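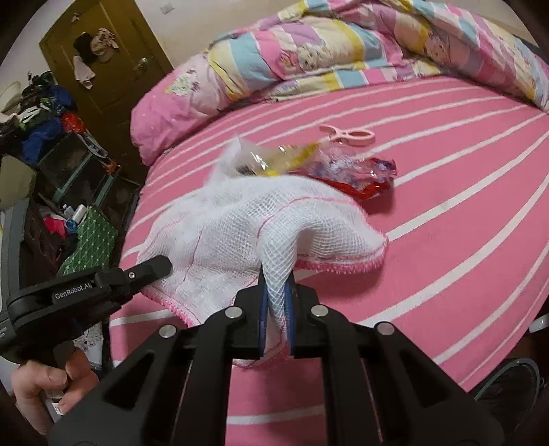
**Wanted: one part-time Straightener of Bedrooms (with some folding)**

Joken is a small home-tidying outfit in Tekthorpe. People call us when the bedroom has gone past what a Saturday-morning mood can fix. We need another pair of hands from July, and we would like them attached to somebody patient.

Most of our work is children's rooms. If you have never spent time in one professionally, picture a bed. The bed holds a quilt shoved up to one end, a pillow, a hair clip or a clothespin, two snack wrappers or possibly wrappers from something else, and a thin little cloth that may be a burp cloth, a washcloth, a doll's blanket or a bandage for a bear. Your job is to work out which, put it where it lives, and leave the bed looking like a bed.

**What you'd be doing**

- Clearing beds before making them. You would be amazed how many applicants do it the other way around.
- Sorting soft things: muslins, gauze squares, pillowcases, single socks. Gauze gets folded in quarters with the hems lined up. It will resist you. It has no corners when it doesn't want to.
- Picking up wrappers. Plastic goes in the clear sack, and you check inside first. Romana once found a customer's earring in one.
- Making the bed, including the kind with stripes that never line up with the mattress. Don't fight the stripes.
- Putting small objects in the tray by the door. Clips, beads, tiny shoes, parts of things. We don't throw out parts of things.
- Filling in the room sheet, legibly, before you leave.

You will not be doing windows, ovens, pets or homework.

**Hours and pay**

24 hours a week, mostly between 9 a.m. and 2 p.m., while the owners of the mess are at school or camp. School breaks are different and louder. Pay is by the hour and we'll tell you the rate on the phone before you waste any time on us. Travel between houses is paid. Lunch is yours to bring, and Moussa, the bakery under our office, gives our people a discount on anything left after noon, so mainly rye.

We look after some 80 homes. You would have 13 of them as regulars, and you'll get to know those beds better than you know your own.

**Who we're after**

You don't need experience. You do need to be able to kneel, get up again, and carry a full laundry bag down a flight of stairs. A driver's license helps but the 200 bus goes past most of our customers and two of our best people swear by it.

It also helps if you can look at a quilt covered in cartoon characters and remember which way up the child wants them. Some children want them facing the pillow. Some want them facing the door, for security reasons. It goes on the room sheet and we take it seriously.

Please don't apply if you like to redecorate. We had a very talented person who did that – the customer's daughter has not forgiven us.

**The trial**

Raed Rizk handles hiring. If he likes the sound of you, he'll ask you over to the practice room on Gokovel Street, where you get one unmade bed, one sack, one tray and half an hour. He'll sit in the corner with a coffee and say nothing. He's like that at parties too. The half hour is paid whether we hire you or not.

After that you go out for two weeks with Romana Baláž, who trains everybody and folds faster than most people can watch. Ask her questions. She prefers them to guesses.

**How to apply**

Send a few lines to Raed telling us when you're free, how you'd get around, and what you would do with a clean gauze cloth nobody in the house can identify. Résumés are fine but we read the lines first. You can also drop a note through the office door, next to the bakery entrance. Please put "Beds" on the envelope or it ends up with the flour invoices.

We answer everyone, usually within the week, a bit slower when camp lets out.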